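Guides > Digital money > Wallets
Print this page | E-mail this page
July, by Dolores Marchetti

Back up your wallet on paper

It's a lovely little job – and it takes no special kit!

1. Open Stedura and choose Show Recovery Words.
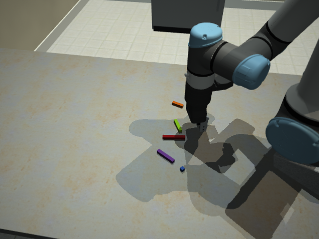 2. Copy the words out by hand, in order. Make 2 copies.

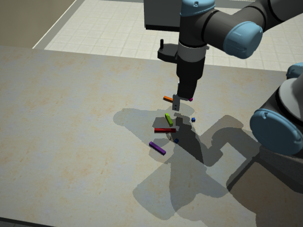 Coloured blocks on the table

3. Send a tiny test payment, wipe the wallet, then restore it from your paper. I love this bit! If the balance comes back

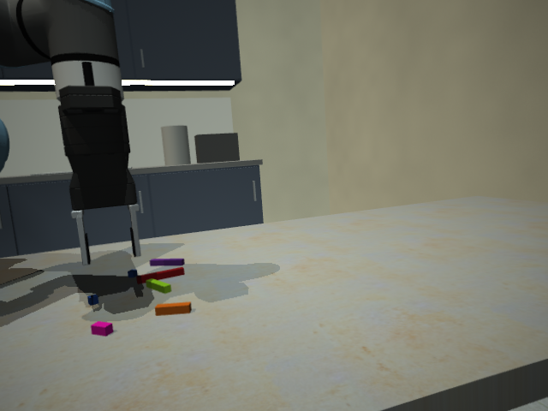 and matches, move the rest across. Keep one copy well away from home.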